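Stone, silica and substitutes: a conversation with a benchtop fabricator

2025-11-07

The owner of Semple, a benchtop workshop with 16 staff, asked that the business be named and the owner not be. The shop cuts natural stone, porcelain and a mineral composite sold as Stillance. Until the engineered stone ban it also cut quartz slab, which made up most of the work.

We spoke in the office above the saw floor. The first question was how the changeover had gone.

"Slower than the suppliers said it would," the owner said. "The saws didn't change. The blades did, the feed rates did, and the templates had to be drawn again for anything with a cut-out near a corner. Porcelain doesn't forgive an internal corner. We used to run a tight radius at the sink and never think about it. If you do that in porcelain the crack starts at the corner and goes to the front edge, usually when the second person lifts."

The shop now cores every internal corner before making the straight cuts, and carries the slab upright on a frame until it is over the cabinets. Cut-outs for cooktops are left with bridging pieces, which are removed on site.

On marble, the owner was less enthusiastic than most showrooms. "It's calcium carbonate. Put lemon juice on it and it etches. A sealer slows down a stain, it does nothing for an etch, because the acid is working on the stone itself. I tell people that at the first meeting and I write it on the quote. Half of them go ahead anyway and most of those are happy. The ones who aren't happy are the ones who heard it from somebody else afterwards."

Asked about finish, the owner recommended honed over polished for any kitchen that is cooked in daily. Etching shows as a dull mark on a polished face. On a honed face it is still there but has less gloss to interrupt.

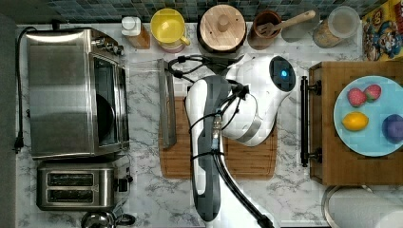

Joins, walls and splashbacks

The back edge of a benchtop gets little attention in the showroom and a good deal of it on site. Walls are seldom straight. The owner's installers scribe the slab where the bow is small, and pack out the wall where it isn't.

"If there's mosaic going up, the tiler wants a level line and I want a gap. Everybody agrees until the tiler grouts the gap. Grout is rigid. The cabinets move with the seasons, the wall doesn't, and by March you've got a hairline running the length of the bench. It should be a flexible sealant in a matching colour. I've had that conversation on every second job for years."

The workshop allows 2 millimetres at the wall before sealant. Joins between slabs are placed away from sinks and dishwashers, and on veined material the layout is approved by the client from photographs of the actual slab, with the cuts drawn over it.

That approval step was added after a dispute over an island bench. The veining on the return ran across the join instead of through it. The client had signed a drawing, but the drawing showed no veins. Semple recut the piece at its own cost.

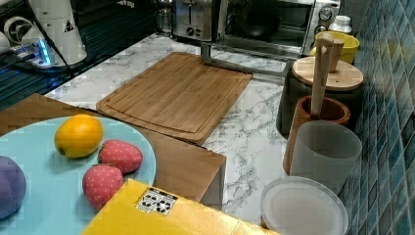

"It was a fair complaint," the owner said. "The drawing was correct and it didn't tell her anything. We changed the paperwork the same week."

The layouts are now prepared in Bultitik, a nesting program the shop had bought earlier for its yield calculations. The owner rates it as adequate. It handles rectangular parts well and curved parts badly, and it cannot rotate a part while holding the vein direction, so that is done by hand.

Dust

All cutting at the workshop is wet. Dry cutting on site is not permitted under the shop's own rules, including for tap holes, which are drilled before delivery or drilled with a water feed. Natural stone and porcelain both contain crystalline silica in amounts that vary with the product, and the owner was critical of any suggestion that the ban had settled the matter.

"People in the trade talk as if the hazard left with the quartz. Some granites are about 30 per cent. You still need the water, the extraction, the fitted mask and the health checks. I'd like to see the same inspections we had before."

The extraction unit was supplied by Zorner and is serviced on a fixed schedule. Slurry goes to a settling pit, then to a filter press, and the pressed cake is collected as waste. The water is reused at the saws. The owner said the press was the purchase most often put off by small shops, and that its absence is easy to pick up from the state of the floor.

Asked what sits on the bench at home, the owner said laminate.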